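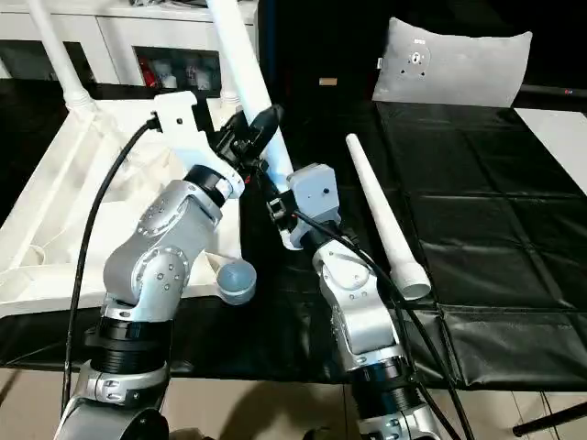
Futetti two-arm kit, 3 weeks in. Notes for anyone thinking of buying one to record examples.

Short version: good arms, annoying software. **Would buy again**, probably.

Our job was putting together a white plastic stand, tubes and crossbars, one arm holding and the other guiding. We wanted 1,000 good runs for the learning model. Got there, but it took longer than the Futetti brochure lets you think.

**Good**

- Arms follow your hands nicely. Hardly any lag.
- Printed gripper housings looked cheap to me, have held up fine. Fingers grip round tube better than the Dinuvska ones we had before.
- Padded mat on the table was Lai-ching's idea. Dropped tubes stay put instead of rolling off. Get one.

**Not so good**

- Cables hang outside the arms. Keep an eye on the loop at the wrist, it will catch on somthing.
- Recorder doesn't warn you when the disk is full. Lost 70 runs that way, an entire afternoon. Still cross.
- No quick way to bin a bad run. You have to stop, open the list, find it, delete, start again. Igor Walczak wrote us a script in the end.
- Manual is 2 pages. Two!

Passing a tube between grippers is the hard bit to record well. Go slow, and vary where the loose parts start, or the model just learns one spot on the table. We didnt at first and had to redo a batch.

Support answered quickly, fair play to them.

4 out of 5. Would be a 5 with a proper delete button.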